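Marker Blocks and Trays: Frequently Asked Questions

Ronville bench notes, printable parts and labels

Do I need to buy the ready-made block set?

Probably not. The Arent set is neat and comes in a nice box, but what you're paying for is plain white shapes with square codes stuck on them. If you can print the shapes yourself and own a decent label printer, try that first. We did, and we've seen no reason to switch.

Why are the blocks all white? Wouldn't colors be easier to tell apart?

Easier for you, maybe. The code on the face is what tells one block from the next, so color is mostly decoration. Sellers like to say that bright colors "improve tracking," and we'd want to see that tested on the same table under the same lights before paying extra for it.

Does the tabletop matter?

More than the catalogs let on. We tried a pale top for a while and kept losing the edges of the pieces.

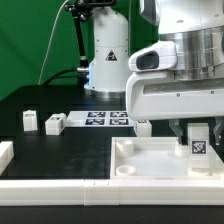
Our advice is to spend on the surface before you spend on the blocks. A dark, dull top is cheap and does most of the work. White pieces stand out well on the black table, and so does the flat board with its four codes set two by two. Glossy tops are sold as "easy clean," and they may be, but they also throw glare right where you want to read a label.

Is a tray worth having?

For tall blocks, yes. A tall piece on a bare table gets bumped sooner or later. Look for a tray that holds the foot of the block and leaves the face with the code in plain sight. Skip anything with a lid.

How big should the labels be?

As big as the face allows, with a white margin left all the way around. The 50 mm labels in the Lo Presti pack looked like a bargain until we found they hung over the sides of our narrow blocks. Measure first.

Do the labels have to be cut perfectly?

No, and be wary of anyone selling you a special cutter.

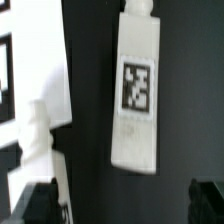
A sharp craft knife and a ruler will do for most people. What counts is the black border of the code, so leave it whole and keep the white around it. The label on the bottle-shaped block has slightly uneven edges, and the full black square still sits inside the white. Trim again only if you've nicked the border.

How often should labels be replaced?

The packs say every 6 months. We think that's a schedule for selling labels. Check them when you put the blocks away and swap the ones that are peeling or scratched.

Can I clean the blocks?

A dry cloth is enough for dust. For marks, use a barely damp one and stay off the label. We don't trust the "safe on all prints" sprays.

Can I mix blocks from 2 different sets?

Yes, but check that no code appears twice. Set makers tend to start from the same low numbers.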